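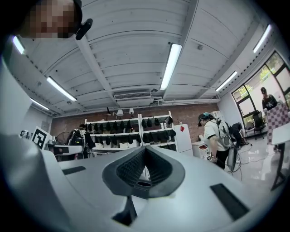
3.2 Hanging stock on the tiered shelving

These steps cover the white metal shelving against the brick wall. Dark items hang side by side on the tiers, storage boxes go on the lower tier. The Irko leaflet claims the unit "organizes itself." It does no such thing, so please read to the end.

1. Choose a wall before you build. Exposed brick looks solid, but old mortar can crumble. Scratch a joint with a key. If it powders, fix into the brick itself.

2. Stand the unit up and level the feet. The leaflet says to do this by eye. Use a level.

3. Fit the 4 wall brackets. Two are sold as "sufficient" in the Tikel starter kit – I would not trust two.

4. Load the lower tier first. Boxes go in with their labels facing out.

5. Hang the black stock from left to right, one size per tier. Leave a finger's width between pieces.

CAUTION: Do not load any tier past 60 pounds, whatever the sticker on the carton promises. Do not climb the shelves to reach the top.

Note: Dark goods are hard to tell apart even under bright tube lights. The color tags supposedly solve this. Navy and black tags look the same to me, so write the size on the tag as well.

Note: Keep the top tier clear of any air-conditioning outlet. Light pieces can swing and slip off their hooks. The Stelance clips are meant to prevent that, and some of them do.

6. Check the bracket screws again in April, and any time the unit is moved.

Section revised Thu 3 October, Jussara Rezende, Conceição stockroom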